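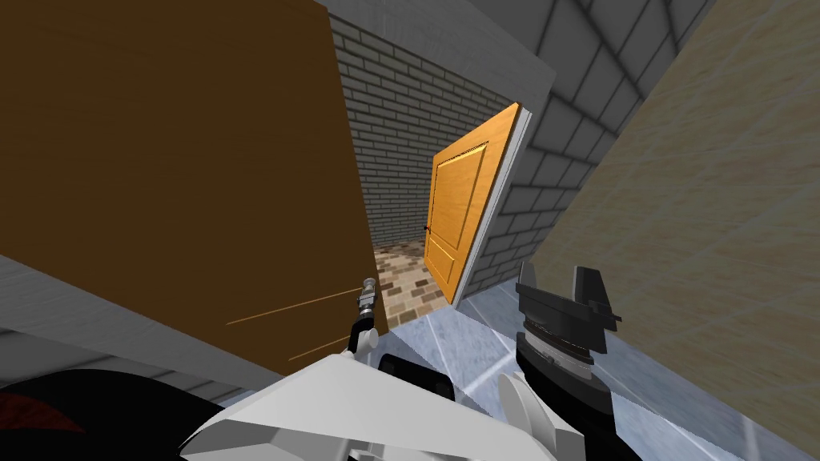

My sister and I spent most of a morning at the Zeditz open house last month, and I promised a few people in my building I would write it up, so here goes (get a coffee, I tend to go on).

Zeditz is the new rental community at the top of Cistley, up past the old feed store where the road bends. We have both been renting for years and we are both getting tired of our current places, so when the flyer came in the mail saying all three floor plans would be open from ten until two, we marked it down right away. It was a gray November morning and we got there a little before ten, thinking we would be early. We were not early! There was already a line at the leasing office, and a very cheerful young woman was handing out cider and little maps of the grounds.

They take you around in small groups. Ours had a retired couple moving down to be near their grandchildren, a nurse who works nights and asked the best questions of anybody, and a man who wanted to know about parking and, as far as I could tell, nothing else. To be fair to him, the parking answer was a good one to have. One space comes with each apartment, a second one is extra each month, and guests use the gravel lot by the road, where you can stay overnight with a pass from the office.

We saw the one-bedroom first. I liked it more than I expected to. The living room faces east, and the kitchen is small but somebody thought about it, with a deep drawer next to the stove for pots and enough counter to roll out a pie crust. My sister opened every closet, as she always does, and gave her approval to the one in the hall, where you could hang winter coats and still get a vacuum in. The bedroom was a bit tight. They had a full-size bed in there for show, and I would want to measure before I brought in my queen.

The two-bedroom was the one everybody lingered in. It has windows on two sides and a little balcony, and the second bedroom is a real bedroom with a real door. The bathroom fan was loud, and I said so, and our guide laughed and wrote it down. Heat and hot water are included in the rent on this plan and on the one-bedroom, but the studios pay their own electric heat, so do ask about that if a studio is what you are after. The nurse asked to have the door closed so she could stand in the bedroom and listen for the neighbors. I thought that was so smart. We all stood there being quiet, and we could hear a truck out on the road and somebody walking overhead, but no voices.

I will be quick about the studio. It was clean and bright and I would have loved it when I was twenty-five.

There are 87 apartments altogether, and our guide said the ones facing the trees were going first. The laundry is shared, with 6 washers in a room off the courtyard, and you pay with a card you load at the office. I am an old hand at shared laundry and that seemed a little thin to me for a place this size, though some of the larger apartments have hookups of their own. The building is managed by Pronero, and they have a person on site every weekday and a phone number for nights. I asked how long a repair usually takes and was told most are handled within two days. We will see! Everybody says two days.

What I would happily have stayed for was the garden. They have set aside 4,000 square feet behind the last building for residents, with raised beds and a water spigot, and you sign up for a bed in early spring. There was nothing growing at that time of year, of course, but my sister and I were already arguing over tomatoes on the way back up the path.

Lunch afterward was at Uchida, the noodle place at the bottom of the hill, a five-minute walk going down and rather longer coming back up. I had the mushroom broth and would have it again tomorrow. The bus stops right across the street, and the grocery store is one stop farther on, so you could manage here without a car if your knees are good.

I took home an application for the two-bedroom. The fee is not refundable, and they want your last two pay stubs and a letter from your current landlord. The office told us they would hold an open house again in the spring, same hours, and you can ask for a private showing any afternoon before then if you call ahead. Bring a tape measure, and wear shoes you can slip off easily at the door.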